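Third set of notes on the hand comparison, and the first with the canisters. The earlier posts covered bench tests on foam blocks, which told me a fair bit about force and very little about shops. For this round both hands went on the same arm in turn, with the same controller settings and the same shelf task: take a chip canister off the shelf, carry it to the steel table, put it down.

The two hands are the Clusano, with jointed fingers and a fairly soft closing curve, and the Drarnel, stiffer and quicker. Cenoneo firmware on the controller throughout.

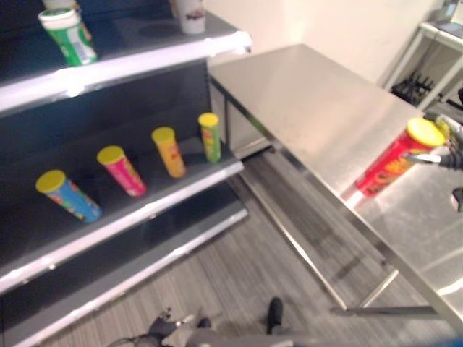
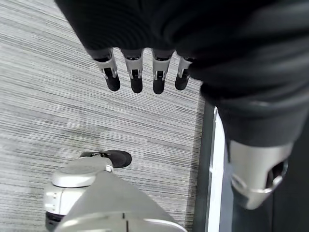 Both views come from the canister round.

Karabo Swanepoel wrote in after the last post to say that closing speed is the wrong thing to compare, and that I should log the time from first contact to stable grip instead. A hand that shuts fast and then hunts for two corrections is slower than one that shuts gently and stays put, and my tables hid that completely. Karabo also wanted to know whether the force threshold was being applied per finger or to the sum.

Fair on the first point. I went back through the logs and pulled contact-to-stable for every attempt. The median for the Clusano was 400 ms and for the Drarnel 458 ms, so the order I published last time is reversed. The Drarnel does reach the object sooner, but it overshoots the current limit, backs off and closes again. On a rigid block this costs nothing. On a cardboard tube it sometimes leaves a dent.

On the second point, the threshold is applied to the sum. I had assumed per finger until I read the Cenoneo manual properly. With a cylinder held along its length the outer fingers carry less of the load, and a summed limit lets one middle finger press much harder than the others. Setting it per finger needs a different message type and a controller restart.

Some settings, for anyone repeating this:

- Approach speed the same for both hands, set by the slower one
- Contact detection from motor current only, no skin sensors
- Wrist camera used for the final alignment, head camera for choosing the target
- Each hand did 32 attempts, with failed grasps kept in

The wrist view is good for finger spacing and poor for depth. I tried correcting the approach from it alone and the hand kept stopping short. The head view has the opposite trouble: the range is fine, but the hand hides the object during the last part of the reach. Switching between them partway is the obvious answer and works, apart from a jump in the estimate at the moment of the switch. I now blend the two over 2 seconds. It's slower, and the jump no longer reaches the arm.

The sleeve needs a mention too. A cover over the knuckles adds friction at the finger bases, and the current readings shift with it. Recalibrate with the cover on. I did it with the cover off first and had to throw away more than a morning's data.

Still open is the release. Both hands let go cleanly when the canister is upright, but a sideways one rolls a little as the fingers open. Botha sell a softer fingertip that might help, and a set is on order for the Clusano. Until it arrives I'll run the per-finger threshold on both hands and put the raw logs up with the next post.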